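Refinishing the bench top, part two

The filler had cured by the time I got back to it in November, so the remaining work was sanding and finish. For anyone who skipped part one, the top came out of a closed print shop in Clovthorpe. It is 200 cm long and 40 mm thick, and it had a brown varnish on it that had gone soft near the front edge. I stripped that with a scraper and a lot of rags. It took most of a weekend and I don't recommend the smell.

Sanding went 80, 120, 180. I stopped at 180 on purpose. With a hardwax oil, a finer grit closes the surface and less of the product goes in. I drew pencil lines across the whole top before each grit and sanded until they were gone. The one place I rushed was the left rear corner, where there are still a few swirl marks if you get your head down level with it under a lamp. They stay.

The color was the harder decision. I wanted a pale top. Small dark parts are easy to find on a pale surface, and a dropped M2 screw on the old varnish was gone for good. I tried the Kilham white-tinted oil on an offcut and compared it with the Adamczyk matte in natural. The Kilham went slightly chalky on the second coat. The Adamczyk stayed too yellow on its own, so I ended up with one coat of the first and one of the second – not a combination either tin mentions.
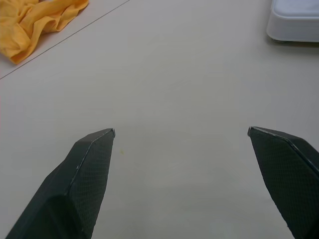 How long should a hardwax oil cure before the bench goes back into use?

Light use after two days, full use after two weeks. Keep water and solvents off it for the whole two weeks, and don't leave rubber feet or mats sitting on it during that time, as they can mark the surface.

Application notes, mostly for my own reference. I used a white nylon pad for both coats, worked in with the grain, and wiped off after fifteen minutes. The first coat used 129 ml and the second used 43 ml, measured by weighing the tin before and after and converting with the density on the data sheet. The end grain took a disproportionate amount of the first coat. I gave it a second wipe an hour later and left it alone after that.

The sheen is low enough that the overhead light doesn't bounce back at me, which was a problem with the laminate top I had before. Pencil marks come off with a damp cloth. I haven't tested flux or coffee and am in no hurry to.

Still open: the Caltel power strip needs a new mounting position, as the old bracket holes are under the rear lip and I can't get a driver in there with the top bolted down. I will probably hang it from the wall rail. The underside got a single coat of whatever was left in the tins – enough to keep moisture movement even on both faces.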